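Plekia's folding arm managed 171 cloths before it pinched Patricio Rivas's thumb at the Cinthorpe laundry in September. The firm calls that a sensor fault. I'd call it a stop button fitted on the wrong side of the bench.

Iñaki Ibarra, who runs the place, was told the grip would let go at the slightest resistance. It didn't, and he had to pull the plug. Now Plekia wants another 100 trial runs. Who is holding the other end of the cloth this time? 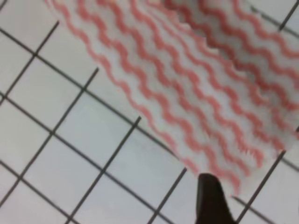 A gripper finger near the edge of a striped cloth on white tiles.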